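Search this site
Search
Print this post | E-mail this to a friend

Sweeping up: can an arm do it yet?

20 February 2019

Trevor Bainbridge asked me at work whether I would buy a robot to clean the kitchen if one went on sale tomorrow. I said no, and he wanted reasons, so I have written them up properly. I maintain packing machinery for a living, mostly on the Prilberg lines, and I have no stake in household robots beyond disliking housework.

The question of whether machines can do chores is usually put too broadly. A dishwasher does a chore. So does a washing machine, and so does the flat disc that bumps round my sister's hallway. Each of them works inside conditions that somebody has arranged for it. The crockery is racked, the drum is closed, the floor is clear. What people mean by the question is whether a general arm can take an ordinary tool and do an ordinary job with it on an ordinary surface.

Sweeping a spill off a worktop is a fair test. It needs no strength and very little reach. A child of six can do a passable job. On our floor it comes up every shift, when a hopper gate leaks at changeover and leaves product on the bench below. The job sheet at Skultidton allows 49 seconds for it, and Comfort Aryee does it in less while talking to someone else.

Written down as a task for an arm, it has more in it than you would think. The tool has to be held so that it does not turn in the grip. The tips have to be lowered until they bend by a few millimetres: too little and they pass over the smallest bits, too much and the ferrule scrapes the bench. The stroke has to start behind the pile, stay at one height, and stop before the material is flicked off the far side. Then the arm has to look again and decide whether there is anything left.

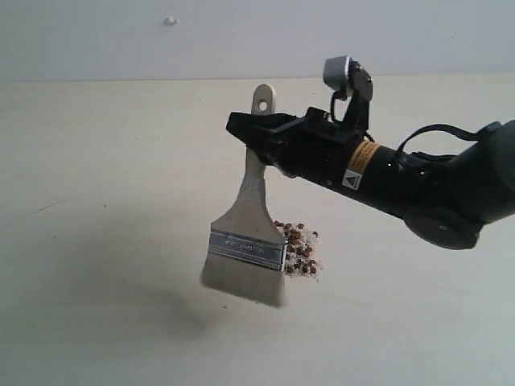
The tool and the mess

A flat paintbrush is a sensible choice of tool. The bristles form a wide block, so each stroke covers a decent strip, and they forgive a small error in height that a rubber blade would not. The weak point is the grip. Two flat-sided fingers on a narrow wooden handle will resist sliding reasonably well, but a load at the bristle tips acts on a long lever, and the brush will want to pivot between the fingers. Mawuli Amegashie's answer to this on our own trials was a printed collar round the handle. It worked, and it also meant the tool was no longer an ordinary one.

The mess is the harder half. Reddish-brown pellets with fine white and pale grey specks among them make two problems in one pile. Pellets roll. Push them at any speed and they run ahead of the bristles, and the strays at the edge go wherever they like. Fine grit stays put and gets between the bristles, then drops out on the next pass. Pale specks on a cream worktop are also poor material for a camera. I would expect a vision system to find the brown ones easily and to declare the job finished with a fair amount of the white still there.

What our own trial showed

We had an arm on loan from Sinalmont last July, and Seidu Opoku set it up on a spare bench to clear spilt granules into a tray. He logged 440 runs. In 402 of them the tray received everything above the mesh size we had agreed on. I thought that was good. Murray Landry, who has to run the line, thought 38 failures was a lot of granules on the floor, and he had a point.

The fixed costs were worse than the failures. The bench had to be cleared first. The brush had to be presented in a holder at a known angle. Any change of product meant new settings for stroke height and speed, and Seidu did those by hand. Nothing was tried with liquids, crumbs or anything sticky — which rules out most of what lands on my worktop.

So my answer to Trevor stands for now. On a shop floor, with one product, one bench and a technician within shouting distance, an arm can sweep. In a kitchen I would be doing the clearing up so that it could do the cleaning up.

Alhassan have promised us a gripper with shaped fingers to try on the same bench. If it stops the handle pivoting I will post the figures.

Print this post | E-mail this to a friend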